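In Praise of the Pale Room

By Gerd Strobel

My wife and I have been having the same conversation about paint for 28 years, and I would like to set down my side of it while she is out in the garden and can't interrupt. I am for pale rooms. I am for white that has gone a little milky, for light gray, and most of all for that soft mint green that used to be in every school kitchen and dentist's office when I was a boy in Pultow, and that people now go to a lot of trouble to cover up.

I know the fashion is against me. Our neighbors did their front room in a blue so dark you have to feel for the light switch at three in the afternoon, and I will admit that it looks very handsome in the evening with the lamps on and a fire going. But most of us don't live in the evening. We live at breakfast, and on gray Tuesdays, hunting for a sock or the other half of a bill, and for that kind of living I want a room that gives back whatever light it gets.

When we bought this house the kitchen was brown. I don't mean the cabinets only, I mean the walls and the ceiling too, and the inside of the pantry door, as if somebody had bought one very large can and been brought up not to waste things. We put up with it until December of that first year, when I burned a pan of onions simply from not being able to see what color they were. I went out the next morning and came home with a gallon of Dukeck mint, the palest one on the card, and I had the first wall done before lunch. It needed 6 coats in the end (brown doesn't leave quietly), and I have never been so happy with a job in my life. You could read the newspaper at the table without a lamp!

People tell me that pale colors are cold, and that they show the dirt. On the first point I think they are remembering hospitals, which would be gloomy in any color. A pale green wall with a bread box in front of it and a few coats hanging by the door isn't cold at all, it just steps back and lets the other things be looked at. Anything dark stands out beautifully against it, down to the smallest bump on its surface, and I've always liked a black stove or an old iron skillet best in a light room for that very reason.

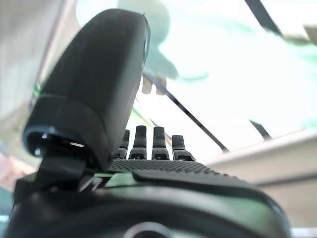
Black against pale white, light gray and a little soft mint.

As for the dirt, well, yes, it shows. I would like to know where it is so I can wipe it up. In the brown kitchen we found a splash of something behind the door that must have been older than our marriage.

The one thing I will give the other side is that you can go too far. My brother's bathroom has white walls, white tile and white towels, and on a sunny day I come out of it squinting. A bit of gray helps, and a bit of green helps more. My wife would like the hallway in a color called Pacheco Plum. The sample card has been leaning on the radiator since Easter, and I notice she has started leaving a brush next to it.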